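## O papel de parede voltou, e trouxe a conta

Quem assina este boletim desde o princípio lembra-se de eu ter jurado, por escrito, que nunca mais falaria de papel de parede. Foi depois do corredor da minha tia, dois invernos a raspar camadas com uma espátula e muita má vontade. Pois bem: o meu irmão comprou casa, a sala de jantar pede "qualquer coisa com vida", e passei o mês rodeada de catálogos.

O mercado divide-se hoje em dois campos. De um lado, o papel tradicional, que se cola com pincel, escadote e uma segunda pessoa com paciência. Do outro, o autocolante, que promete sair da parede sem deixar rasto, promessa que também já ouvi a inquilinos. A Droren vende os dois e recomenda com igual entusiasmo o que houver em armazém.
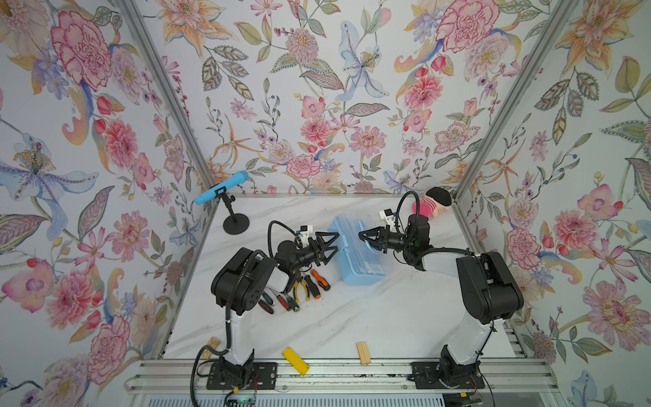 O padrão grande assusta muita gente, e com razão. Uma flor do tamanho de um prato não se esconde atrás de um aparador, e ao segundo jantar já os convidados lhe deram nome. O conselho habitual é reservá-la para uma só parede, a chamada "parede de destaque", e pintar as outras de um bege arrependido. Sou cada vez mais contra. Peónias cor-de-rosa e lírios azul-pálidos em três paredes seguidas, sobre fundo claro, cansam menos do que uma única parede aos gritos no meio do silêncio. O fundo quase branco faz metade do trabalho, e um tampo branco a imitar mármore não lhe disputa a atenção.

Quanto a preços, preparem-se. O orçamento da Montoya para a sala do meu irmão ficou em 693 euros, com mão de obra. O da Kuseck, para a mesma sala e um papel "de inspiração botânica", chegou aos 2909. Perguntei se a diferença incluía o jardineiro. Responderam-me com uma brochura.

O assentador, Demetrius Pettigrew, veio medir as paredes e deixou três recados que passo sem cobrar. Comprem sempre um rolo a mais, do mesmo lote. Verifiquem a repetição do padrão antes de encomendar, que nos florais grandes o desperdício é generoso. E comecem pelo canto menos visível, onde o motivo há de acabar por não bater certo.
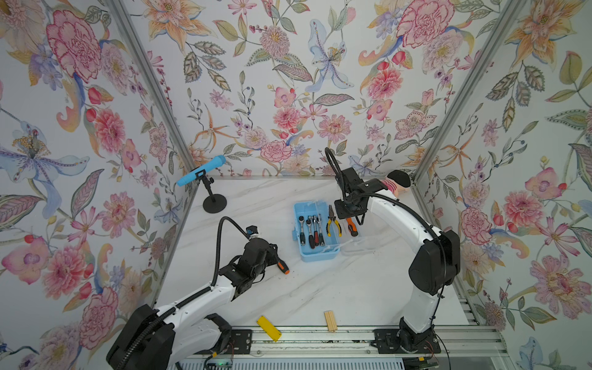
Os cantos, aliás, são o assunto em que os assentadores se tornam filósofos. Há quem dobre a folha e siga em frente, há quem corte e sobreponha uns milímetros, e há quem tape a junção com um perfil e mude de conversa. Demetrius corta e sobrepõe. As paredes do meu irmão, que não conhecem o ângulo reto, não lhe deram grande escolha.

A obra ficou marcada para novembro. Falta escolher entre o floral e umas riscas da Rosach que a minha cunhada acha "mais seguras". Já temos 4 amostras coladas com fita por cima do rodapé e uma delas caiu na sopa.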